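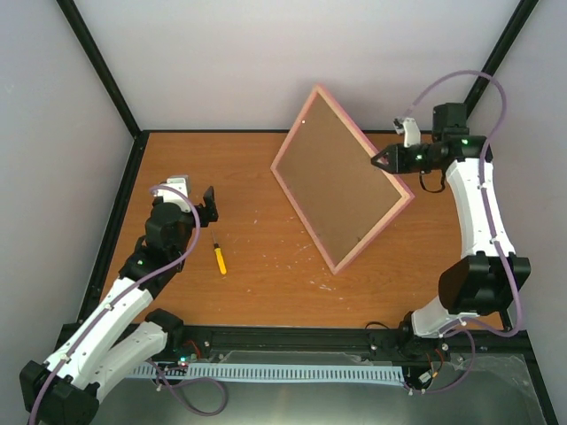 According to one shift supervisor at Lendden, most calls about a two-arm cell that has "lost accuracy" end with a screw being tightened or a cable being moved, and the calibration routine should be the last thing anyone runs. That view is repeated in the service notes of several integrators, and the order of work in this chapter follows it.

Chapter 7
Setting Up and Maintaining a Two-Arm Bench Cell

7.1 Scope

The preceding chapters treated the single arm as an isolated machine. This chapter deals with a cell in which two arms are mounted on a common front rail and work over one tabletop inside a three-sided enclosure. Tasks in such a cell usually involve handing a part across, or holding it with one gripper while the other works on it. A flat board in a rectangular frame is a common practice part, as its corners give each gripper a defined place to take hold.

The reader should be able, on completing the chapter, to check the mounting of both arms, route and secure the wrist cables, set the wrist cameras, and write a maintenance schedule for the cell. Controller software is covered in Chapter 9.

7.2 The rail and the bases

Both bases bolt to the front rail. The rail therefore fixes the distance between the arms, and any movement of one base appears as an error in every two-arm task. A single-arm task may still run correctly, which makes the fault easy to miss.

Base bolts are checked with the arms parked and the power off. Work from the left base to the right. Mark each bolt head and the rail with a paint line after tightening, so that later movement can be seen without tools. Where the Zeslow bracket is used, the two inner bolts are tightened before the outer pair. On a new cell the check is repeated after the first 25 hours of running and then every 300 hours.

The tabletop isn't a reference surface. Wood moves with the humidity of the room, and a table that was level in February may be slightly out by summer. Heights are taught from the rail, and the table is then measured against it at the center and at the far corners. Small scuffs from gripper tips do no harm. Raised edges around a scuff should be sanded flat, as they can catch thin parts.

7.3 Cable routing

The cable that runs along the outside of each arm needs enough slack for the full travel of the wrist. The usual practice is to leave an open loop above the wrist and clip the remainder close to the links. A loop that is too small pulls on the connector when the wrist turns. A loop that is too large can touch the enclosure wall or snag on the opposite arm.

To set the loop:

1. Move the arm by hand to the far corner of the table on its own side.
2. Turn the wrist to each end of its travel and note where the cable is tightest.
3. Release the nearest clip and feed cable toward the wrist until no pull remains.
4. Close the clip and repeat the turn.
5. Bring both arms to the center and confirm that the loops stay clear of each other.

Cables between the bases may be carried in a chain in front of the rail. Chain links are inspected for cracks at the pins. Meinecke rates its light-duty chain by bend radius only, and the cell log should record the radius fitted.

7.4 Wrist cameras and grippers

Each wrist carries a camera mount above the gripper. The mount is a light part and is easily knocked during manual work. After any contact, the camera view is compared with the stored reference view. If the fingertips have shifted in the view, the mount is reseated before recalibration is considered.

Gripper fingers are checked in the open position for equal travel, then closed on a gauge block. In the Pileck trial cell, finger pads were replaced after 2,910 cycles, although wear was visible at roughly 800. The interval for any other cell depends on the part material and must be found by inspection.

7.5 Before power is restored

Hand tools are taken off the tabletop and returned to the rack. A screwdriver left within reach of a gripper can be pushed under a part or driven against a finger during homing. Status lights on the joint modules are read next, followed by those on any circuit board mounted at the rail. Their colors are interpreted from the maker's table for the unit concerned, as a red light on one board may mean a fault and on another only that supply voltage is present.

The first motion after service is made at reduced speed, one arm at a time, with the second arm parked. Section 7.6 gives the full homing sequence.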